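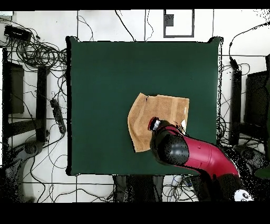 Terry towel (folding)

By Tài Phùng, March
Last updated: March

A terry towel is a cotton towel woven with loops on its face, and folding one is the chore I've probably thought about more than any other (I've written over 415 entries on household stuff, and this is my favorite!). The loops soak up water, but they also grab each other, so a towel dropped in a heap likes to stay in a heap. I start by hunting for a corner.

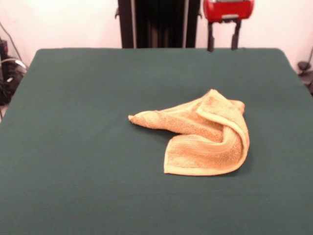
Terry towel in a bunch, one corner stretched out to the left.

The hem is your friend here. It's flat and smooth, so you can find it by feel even when the rest is one big fuzzy lump, and once you've got two corners of it you can give the whole thing a good shake. My grandmother in Flallbridge called this "waking the towel," and I still do.
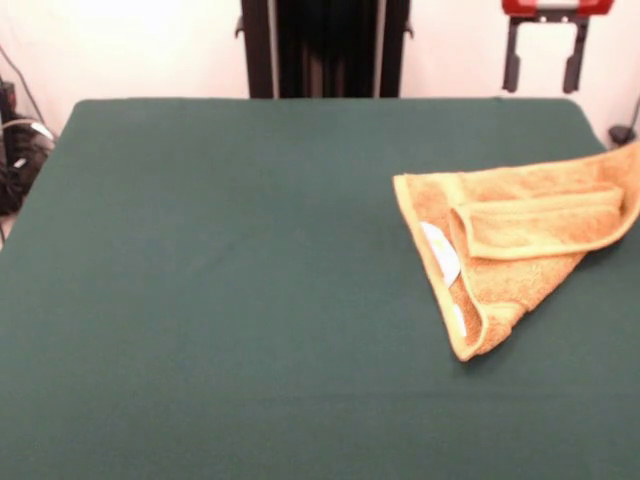 A cloth on the table helps too, I think, as bare wood lets everything slide around. After the shake, lay it flat, smooth it outward, then fold in half and in half again. The Dreneton fold adds a roll at the end, but I've never gotten one to stay rolled on my shelf.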